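About Selley Linen

Selley Linen washes, folds and packs towels for guesthouses and small restaurants in Mellcombe. Gwawr Parry opened the business with one washer and a rented folding room. 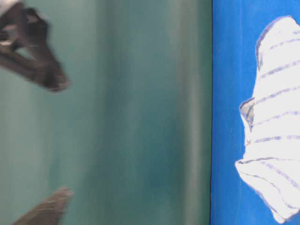
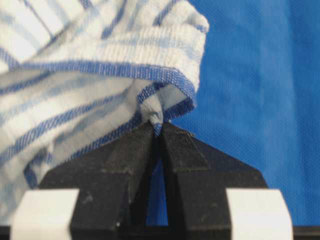
Kitchen and bath towels make up most of our work – over 2000 pieces in a normal week. Every customer has a shelf, and each batch is checked for stains and worn hems before it is folded. A white towel with blue stripes and a dark blue hem is easy to sort, but plain white ones need a tag. Torn pieces go back in a separate bag with a note.

Collections start in January for new customers. Ask for the Dillar Road counter, extension 641.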